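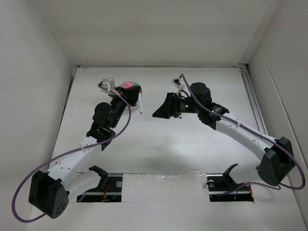
Drokley双臂工作台。左侧夹爪下方为一只浅色圆盘。

Gernen公布Drokley家务与店务测试结果:39项杂活,31项还得您自己来

【Birnia,16/05/2018】桌面机械臂开发商Gernen今日公布双臂系统Drokley的首份杂活能力报告。报告列出家庭和小型店铺里常见的39项活计,由Drokley逐项尝试,累计2,178次。按公司自定的合格线,八项通过,31项未通过。未通过的项目中包括叠毛巾,而叠毛巾是公司去年宣传册的封面。

Gernen已将该宣传册撤下。仍持有旧版的客户可以继续保留,公司建议把它当作展望类读物。

报告全文、评分规则以及1,000段失败录像即日起向所有人开放,不需要注册,也不会有销售人员随后来电。销售部对最后这一条持保留意见,意见已记录在案。

测的是什么

Drokley由左右两条机械臂组成,固定在工作台靠近操作者的一侧,夹爪伸到台面中央作业,两只手腕上各有一个小型摄像头。台面三面有围板。围板的作用在设计文件里写的是“提供稳定的视觉背景”,测试组的说法是“东西飞不远”。

39项活计的名单由测试负责人Zinash Wolde拟定。她没有请顾问,用了一个周末在家里和朋友的店里跟着人走,看见什么记什么。名单因此不太好看。没有煎牛排,没有插花,也没有给观众倒香槟。有的是把盘子从台面挪到架子上,把笔放回笔筒,把撒出来的豆子归拢到一处,把标签贴在罐子上而且贴正,把抹布翻个面。

“机器人演示喜欢挑大事做,大事只要做成一次就能上视频,”Wolde说,“家务的麻烦在于它每天都来。一个盘子收好了,晚饭以后它又回到桌上,位置还跟昨天不一样。我想知道的是第二天的事。”

合格线也由她定下:同一项活计在物品位置每次都变、中途无人伸手帮忙的条件下,成功率要达到家里一个不太情愿的少年的水平。为了确定这条线,测试组真的请来了几位不太情愿的少年。他们表现稳定,要求提前下班,并对台面的高度提出了意见。

成绩单

通过的八项如下:

把单只盘子移到指定位置
把笔类物品放进笔筒
把空杯子摆成一排
从托盘上取走海绵
把木勺放进抽屉(抽屉须已打开)
按颜色分开积木
把盖子盖到敞口盒上(盖上即可,不要求盖严)
把纸团推进桌边的垃圾桶

最后一项在内部引起过争论。评分规则写的是“丢进”,Drokley做的是“推进”,纸团沿台面一路滚到桌边,落了下去。Wolde认为桶里确实有了纸团。软件组认为这属于耍赖。双方最后同意算通过,并在报告里附上脚注,该脚注现为全文最长的脚注。

未通过的31项大致分成几类。布料几乎全军覆没。毛巾、抹布、围裙和袜子在机械臂面前有一种共同的本事,就是每拿起来一次都变成另一样东西。Drokley叠毛巾时最好的一次,成品被三名评分员分别描述为“叠过的”“像叠过的”和“毛巾”。

透明的东西同样困难。玻璃杯在摄像头看来时有时无,保鲜膜则基本不存在。测试中Drokley曾连续多次从一只玻璃杯旁边夹起一份空气,小心地送到架子上,松开,然后报告任务完成。这组录像编在公开资料的开头,Gernen认为它对考虑购买机器人的人有教育意义。

需要用力的活计也不理想。拧瓶盖要一手稳住瓶身、一手转动,两条手臂理论上正好够用。实际情况是两条手臂各有主见,瓶子往往跟着盖子一起转。擦桌子的结果取决于怎样定义“擦”。污渍的总面积没有减少,分布更加均匀。

还有一类失败,报告归在“判断”名下。盘子里剩一小块食物,该倒掉还是该留着?笔没有盖帽,先找帽还是先收笔?抹布已经很脏,还用不用它擦?人在这些地方停顿的时间很短,短到不觉得自己做过决定。Drokley也不停顿,它直接选一个,然后以同样的自信执行到底。

一只盘子要花多久

报告用了整整一章写盘子。这是Drokley最拿手的一项,公司希望读者先看清最拿手的是什么样子。

盘子平放在台面上,边缘很低,夹爪要从侧面贴着桌面探进去,夹住盘沿再抬起来。角度高了会滑脱,低了会顶着桌子。一条手臂伸到盘子上方的时候,往往正好把盘子挡住一部分,系统得靠手腕上的摄像头接着看。盘子旁边如果还竖着一支笔,事情又多一层:要么先把笔挪开,要么绕着走。Drokley在早期版本中找到过第三种办法,把笔和盘子一起夹走,放上架子,两样东西都算收好了。

目前的版本会先处理笔。从动作开始到盘子到位,Drokley用的时间足够一个成年人收完整张桌子,坐下来,再站起来看看它收完没有。参加观摩的客户普遍会在途中把手伸出去,又缩回来。测试组把这个动作命名为“客户反射”,并请后来的来访者把双手插进口袋。

“有人问我它是不是太慢,”Gernen工程主管Lensa Derese说,“我说您家里那位收盘子的人要是永远不抱怨,您能接受他多慢?对方想了一会儿,说这个问题得回家再答。”

Derese同时承认,速度并非她眼下最头疼的事。让她头疼的是桌布。测试全部在白色台面上进行,铺上一块格子桌布以后,盘子一项的表现明显下降,铺上印有盘子图案的桌布以后,测试提前结束。Gernen因此建议现阶段用户选择素色桌面,并且不在机器面前谈论桌布。

店铺里的情况

家里的活可以拖,店里的活有人等着。Gernen为此与Birnia的小餐馆Khương合作,把一套Drokley放在后厨备料区旁边,承担餐具归位、酱料罐贴标签和筷子分装。

餐具归位过关。贴标签未过关,标签贴得很牢,方向则自由。有一批辣酱在货架上倒着站了一整天,销量没有受到影响,餐馆方面由此得出结论,顾客大概从来不看标签。筷子分装一项要求每份两根,Drokley给出的份数里有一根的,也有三根的。平均下来倒是对的,可惜没有哪位客人会用平均数吃面。

餐馆对机器的总体评价写在反馈表上:“听话,安静,不偷吃。高峰时段请它让一让。”

Gernen把“请它让一让”列为下一阶段的正式需求。现有系统在有人靠近时会停下来,停下来以后仍然占着那块地方,而中午的后厨里,一块被占着的台面和一位站着不动的同事效果相同。研发团队正在设计一种收臂姿态,使两条手臂尽快退到台边。这一功能内部叫作“识趣”,正式名称待定,市场部提交的几个备选都带有“智能”二字,尚未获得工程部回复。

为什么把失败也放出来

公司内部对公布这份成绩单有过不同意见。反对的一方指出,同行发布视频通常剪到成功为止,Gernen把失败录像整批放出来,看上去像是只有Gernen会失败。支持的一方指出,客户把机器买回家以后,早晚会看到同样的内容,而且是现场版。

后一种看法占了上风,部分原因是客服部投了赞成票。客服部在过去一段时间里接到过不少以“视频里它明明可以”开头的电话,希望今后能少接几个。

公开的1,000段录像按失败原因编排,分为没看见、没夹住、夹住了又掉、放错地方、放对地方但放倒了,以及“其他”。“其他”一类内容较杂,其中一段里两只夹爪同时抓住了一块海绵的两端,此后双方都没有让步,直到测试员宣布午休。研究人员和同行可以自由使用这些材料改进自己的系统,引用时注明来源即可。用作下饭视频也可以,不必注明来源。

每段录像附有文字记录,写明任务、物品摆放、系统当时的判断和测试员的备注。备注未作修饰,只去掉了个别语气词。

那么现在到底能不能买

可以买,但请先读完这一段。Drokley目前面向实验室、院校和有耐心的小型店铺供应。Gernen暂不向普通家庭销售,理由见上文31项。已有家庭用户来信表示愿意接受现有水平,其中一位写道,家里现有人员的通过率也不过如此。公司感谢这份宽容,仍然请他再等一等。

购买者需要自备一张稳固的桌子、一块不反光的台面,以及一名在旁边看着的人。最后一项常被问到能不能省。答案是现阶段不能。Derese在产品说明会上把这个岗位概括为“坐着,看着,忍着”,培训材料采用了前两条。

看管人员的工作量取决于任务。如果只让Drokley移盘子、收笔和摆杯子,看管者可以在旁边读点东西,时不时抬头。如果任务涉及任何布料,建议放下读物。

随机附带的软件里有一份“别让它干的活”清单,与报告中的31项一致,用户无法隐藏。早期试用者曾要求提供隐藏选项,理由是有客人来参观时不太体面。Gernen讨论后维持原样,另外增加了调节字号的功能。

下一步

Gernen计划在6月开始第二轮测试,名单仍为同样的39项,物品和台面有所变化。公司没有预告届时能通过多少。市场部曾建议写“大幅提升”,Wolde请他们先把一条毛巾叠给她看,再说说其中哪一步可以大幅提升。稿件退回后,这句话改成了“继续测试”。

第二轮中,抽屉一项将取消“抽屉须已打开”的附加条件。测试组认为这是本年度最有野心的改动。盖盖子一项则要求盖严,判断标准是把盒子倒过来。测试员已经申领了围裙。

布料类任务会单独立项。研发团队打算先从抹布做起,因为抹布对叠得好不好看没有期待。毛巾排在其后,床单未列入计划。有来访者问到被套,Derese说她本人也不会套被套,每次都是连人一起进去,她不认为应该把这件事强加给别人。

对于“机器什么时候能做家务”这个几乎每次发布都会遇到的问题,Gernen给出的书面答复如下:有几样现在就能做,做得慢,需要人陪着;多数还不能;洗完碗以后顺手把水池边擦干的那种“顺手”,公司目前没有时间表。

“我妈看完报告,问这台机器最后谁来擦,”Wolde说,“我说我来擦。她就没有再问别的。”

开放参观

Gernen在Birnia的测试间每周三下午接待预约来访,团体与个人均可。来访者可以自带一件家里的日常物品交给Drokley尝试。请勿携带易碎品、贵重物品、活物和有纪念意义的东西。自带毛巾者请做好带着同一条毛巾、以另一种形状离开的准备。

测试间提供茶水,由人端上来。

关于Gernen

Gernen是一家位于Birnia的桌面自动化设备开发商,主要产品为双臂系统Drokley及配套软件。公司的业务范围是桌面以上、架子以下的日常物品搬放。地面上的事情归扫地机器人管,公司与它们没有竞争关系,有时还羡慕它们只需要应付两个维度。

媒体联络

采访、录像素材及报告全文,请联系Gernen新闻办公室。技术问题由Lensa Derese的团队答复,测试方法由Zinash Wolde答复。询问机器人是否会抢走家务的来信统一由前台处理,前台目前的标准回复是:欢迎它来抢。

编辑须知

文中“通过”与“未通过”均依照Gernen自定的合格线,未经第三方认证。“一次尝试”指从物品摆放完毕到系统报告完成或测试员叫停为止,系统报告完成而实际未完成的,计为失败。2,178次尝试包括在Birnia测试间和Khương后厨进行的全部记录,不包括下班以后员工私自让Drokley递饼干的部分,后者没有评分,饼干也没有留存。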